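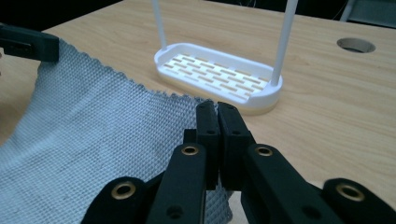

Gripper at a wooden table with a waffle-textured cloth and a white plastic rack.

Household chore automation

Print this article | E-mail this article

Household chore automation is the use of machines to do everyday work such as folding, wiping, sorting and hanging up cloth. Dishwashers and washing machines have done part of this work for generations. The part in between — picking things up and putting them where they belong — is the hard one, and also one of the liveliest areas in robotics today.

Cloth

Fabric is a wonderful test. A mug keeps its shape when it is lifted, but a towel has a new shape every time it is touched, and most of it may be hidden under its own folds. A gripper has to find an edge, pinch a single layer and keep hold of it while the rest swings. Two grippers make the job far easier, as one can hold a corner while the other looks for the next.

In the Rutholm trials, led by Gayan Karunaratne, a two-armed system called Hira was given 290 small cloths to hang on a rack. It hung nearly 10 an hour. That is slow by any human standard, yet the same team could not get past the first corner two years earlier!

Shop floors

Shops and workrooms are somewhat kinder to machines. Tables stay put, the light is steady and the same item comes back again and again. Ifeanyi Akpan's survey for Girnavmont logged 2533 attempts at simple packing and found that hard, boxy goods went well. Bags and loose fabric did not.

Outlook

No machine yet does a full round of chores in an ordinary home without help. Single tasks on a clear table are now within reach, and progress is quick.

Related articles
Cloth folding
Grippers and hands
Lazăr test
Two-armed robots

Last updated 10/01/2024 | Contact the editors | Back to top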